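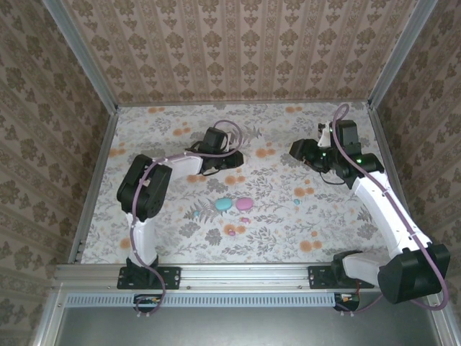
3 min read

February 14, 2018

Our school sent the new homework policy home in January, on two sides of paper, and I have now read it more times than I have read most novels. My son is in Year 8 and my daughter is in Year 5 at the primary next door, so we get two sets of rules. This post is mostly about his.

The short version is that homework in Years 7 and 8 is now capped at 30 minutes a night, with one longer piece every fortnight. Before that there was no cap at all. Each teacher set what they thought was fair, and some weeks that meant four subjects landing on a Tuesday and nothing until the following Monday. We had a lot of late evenings and a few tears, some of them mine.

I went to the parents' meeting expecting a row. There were around 75 of us in the hall and the radiators were on full. Judit Sipos, who is head of lower school, went through the policy a page at a time and then took questions for nearly an hour. The first few parents wanted more homework. The next few wanted none. One father asked what would happen to children who work slowly, and I was glad he did, as I had the same question written on the back of my hand.

Her answer was that when the time is up, the child stops, and a parent signs the page where they got to. No detention for unfinished work if the page is signed. I have signed a fair number of pages since then. So far the maths teacher has been fine about it. The French teacher wrote "please finish" next to one of my signatures, so I emailed her, and she replied the same day to say she hadn't realised the rule covered vocabulary sheets as well. It does.

What has changed at home is mainly the time before supper. He used to put off starting, as there was no telling when he would be done. Now he sits down at five with the kitchen timer and gets on with it. Some evenings he finishes early and some evenings he doesn't, but he is always done by the time I need the table.

The fortnightly piece has been harder. The first was a history project on our street, and he left it until the second Sunday, as I would have done at his age. We ended up knocking on Ward Aerts's door at half past four. Ward has lived at the far end since before the new houses went up and he has a shoebox of old photographs. He talked for so long that my son filled six pages with notes and had to be fetched home to write them up. He got a good mark, and he has been asked to take a copy round, which he keeps forgetting to do.

I do have a couple of complaints. The policy says homework will be put on the school website by four o'clock, and quite often it isn't. Last Thursday the science task appeared at ten to eight. I don't think a child should have to keep checking a computer all evening, and I don't think he should be marked down for missing something that wasn't there when he looked. I have said this to the form tutor, politely, and again slightly less politely.

The other thing is reading. Under the old rules they had to read for twenty minutes a night and fill in a log. The log has gone, and I don't miss it – we were making up half the page numbers – but the reading has more or less gone with it. My daughter still reads in bed without being told. My son would happily not open a book until he is 30. I have started leaving things on the back seat of the car, which works on longer journeys.

There is to be a review at the end of the summer term, and parents will get a form. I am keeping a list on the side of the fridge so that I have something to put on it. If your child is at the same school and your four o'clocks are anything like ours, please write them down too.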